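## Masking the Gripper Before Training a Cloth Perception Model

This procedure applies to recordings processed with Flikora and intended for the Clalidby folding set. It must be completed before any episode is passed to the keypoint stage. Operators need write access to the Derkden store and a calibration file for the lens in use.

The gripper holds nearly the same position in every image of an episode. A static mask therefore covers the body and outer arms, while the fingers require a second mask tied to the jaw opening. Dark garments need particular care, as a threshold on brightness alone will join the cloth to the black plastic. 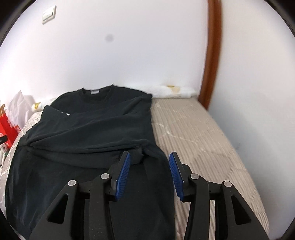 *Jaws open over a dark T-shirt. The blue pads separate easily by color; the black arms do not.*

1. Load the episode and apply the lens calibration. Do not crop the dark corners at this step.
2. Select a reference image with the jaws open. Draw the static mask around the central body and outer arms.
3. Exclude the triangular openings in the arms from the mask. The surface seen through them is valid background.
4. Run the color filter for the blue pads and save the result as the moving mask.
5. Set the mask margin to 2 pixels. A wider margin removes cloth from the gap between the fingertips, where the contact point is estimated.
6. Step through the episode at intervals of 20 images and correct any point at which the moving mask drifts.

Collar and hem keypoints that fall under either mask are to be labeled "hidden" and must not be guessed. Where a hem is tucked or rolled and its edge is unclear, assign the label "uncertain."

Episode 913 is retained as the test case for dark fabric. Any change to the filter settings must be run against it, and the output sent to Ragnvald Boström for approval. Masks are exported with the command `reddy export --masks both`. Earlier versions of Reddy wrote only the static mask; files produced by them must be exported again.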